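How does a robot know what to pick up?

Imagine tidying your room with your eyes shut. Pretty tricky! You'd bump into the bed, grab a shoe instead of a book and probably give up. A robot arm has the same problem until somebody gives it software – the instructions that run inside its computer.

The first part of the job is called perception. A camera sends in a picture, but to a computer that's only a giant grid of numbers, one set for each tiny dot of colour. The software hunts through the grid for patterns. A patch of red with straight edges? Might be a brick!

Next comes planning. The software works out a path through the air, and with two arms it has to keep them from crashing into their neighbour. Then control takes over and tells each motor how far to turn, checking again and again as the arm moves. 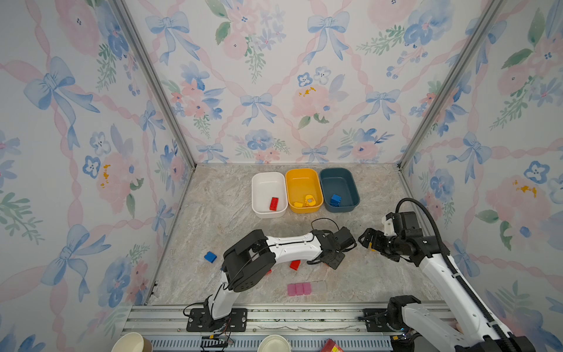
SORTING COLOURS

A white bin with a red brick in it, a yellow bin with yellow pieces, a dark teal-blue bin with a blue brick. Your brain spots the colours in a blink, even with all those flowers on the walls! Software has to learn that a pink peony is part of the wallpaper and a red brick is something it can grab. How cool is that?

Try it at home: tell a friend how to pick up a pencil, one tiny step at a time.

Words by Kusum Grewal | © Stovville | Contact us | Back to top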